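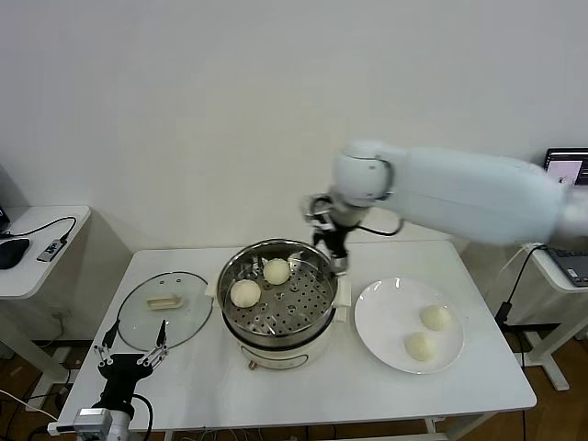
Household Task Evaluators (part-time, fixed term) and Home Cooks for Trials

Gestport is looking for people to help find out which household and shop-floor jobs a machine can do today, and which it can't. The work is based at our test rooms in Unstead. There are two ways to take part: a paid part-time post, and a call for participants who come in for single sessions. You don't need a background in engineering for either.

What the work is

Our list has 241 chores on it. They run from folding tea towels and wiping down a counter to restocking a shelf and moving hot food from a pan to a plate. Each chore is set up on a table with ordinary equipment, and a two-armed robot is given the job. A person then does the same job with the same equipment. Evaluators watch both, score both and write down where things went wrong.

The scoring is less simple than it sounds. A steamed bun is soft, it tears, and the skin marks if you press too hard. Someone who cooks will see at once whether a bun has been handled well enough to serve. A programmer may only note that it reached the plate. We need people who notice the first kind of thing and can put it in a sentence.

Some chores on the list are done reliably. Others work in the morning and fail after lunch when the light changes or a plate has been put down in a different spot. Quite a few have never been finished without a person stepping in. We publish all of these results, including the poor ones, and evaluators are expected to score what they see. 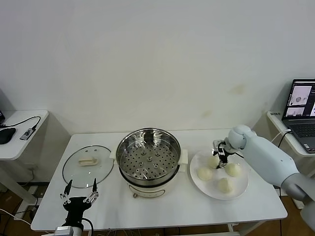 Photo: Gestport test rooms, Unstead

The evaluator post

Two evaluators are wanted, three days a week, starting in December, on a contract of nine months. You will:

- set out equipment to a written plan and put it back between attempts
- score each attempt on a printed sheet and enter the scores the same day
- write short notes on failures, in everyday English
- stop an attempt if food, equipment or a person is at risk
- help visitors to the test rooms through their sessions

You should have at least two years' experience of practical work where the result is checked by someone else. Catering, cleaning, care work, retail, laundry and hotel housekeeping all count, and so does running a busy household if you can tell us about it. You should be comfortable standing for part of the day and repeating one task many times. Evaluators score 1000 attempts in a normal month between them, and many of those attempts look much alike.

A food hygiene certificate is useful. If you don't have one we will pay for the course.

The call for participants

We also want 300 home cooks, cleaners and shop workers for single sessions of two hours. You will do six chores at your own pace, in your own way, and answer some questions afterwards. Nothing is being tested about you. We want to know how people do these jobs when left alone, for instance whether you lift a bun out with tongs, a spoon or your fingers, and when you would choose to wait.

Participants must be over 18. Please tell us about any food allergies or skin conditions before you book. Sessions are filmed from above the table, and only hands and forearms are kept in the recordings. Travel costs are repaid on the day, and you will get a shopping voucher.

People who have already taken part in the Lundgren kitchen study are welcome to apply again, as the chores are different.

How to apply

For the evaluator post, send a CV and one page describing a household or workplace job you know well. Tell us what goes wrong with it and how you can tell. Please don't send a general covering letter, as we won't score it.

For the single sessions, fill in the short form at the Unstead front desk or ask for one by post. Evening and weekend places go first.

Interviews will be held at Unstead and take an hour, including a short scoring exercise. The building has step-free access and a lift. If you need anything changed for the interview or the work itself, say so when you apply and we will arrange it.

Posted 12 October 2024

Related vacancies and calls

Stockroom assistant, Zatitz warehouse trials
Laundry folding sessions: participants wanted
Technician (maternity cover), Gestport, Unstead
Lundgren kitchen study: second round
Night cleaner, Unstead test rooms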